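**Two-arm build, handout 5 – Noonan workshop, Indcombe**

I budgeted 3,000 for the whole build and blew 145 of it on cable alone. Print your gripper fingers solid and start every grasp with them closed.
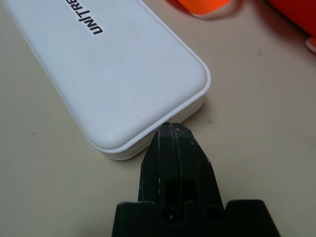
Fliluder asked whether softer fingertips would be kinder to hard plastic. Probably, yes! Try a pair and write down what slips.

Now for two arms on one soft bag. Let one arm steady the side while the other works at the top – and go slow. 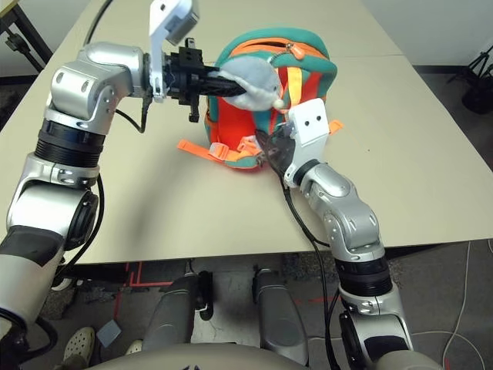 Fabric gives, so your force limits need to be lower than you'd guess. Save them per object.

For flat, rigid things, grip near one end.
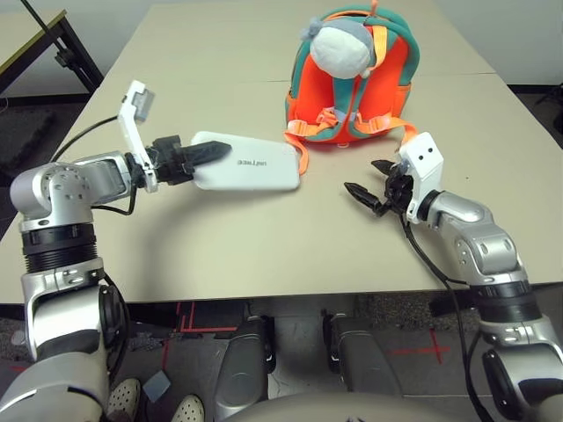
Keep the cable slack at full reach too, and log your runs before the December session.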